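**Re: [handheld-demo] Open day at Jakero, what to bring**

Dorian Riviere wrote:

> Didier, two things before I book the van. How long does the walk-through with the hand-held grippers take per group, and can visitors try one themselves? At Crenshaw in June we had groups backing up to the door.
>
> Also, is 3,653 the total number of episodes, or only the ones that passed the filter?

Dorian,

6 minutes per group if the spare unit is already on charge, longer if not. Visitors can hold one. They should not record with it. At Crenshaw we let them, and I spent the Monday sorting out 92 episodes with no task label.

3,653 is after the filter. Please use that one on the poster and drop the older figure.

The running order for 5th September:

1. Short talk, standing, no slides.
2. Gripper walk-through, starting from the entrance hall.
3. Replay on the arm, Uvus build only. The Grorex branch still loses tracking when the marker block is tilted too far.

On the hall: I would start at the reception desk. It is white, with a curved top, and the wall behind it is plain white too, so there is little for the tracker to hold on to. The markers matter more there than in the lab. Keep groups off the stairs side – there is a white cable on the floor.

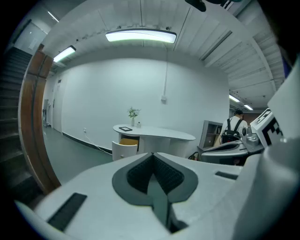
Finger pads: bring the mesh-lined ones, both sets. The smooth pads slip on small bottles and we have had enough of that in front of guests. Check the screws the night before.

Leaflets are printed, 400 of them, so no need to bring yours. I still need the van height for the gate.

Didier Vidal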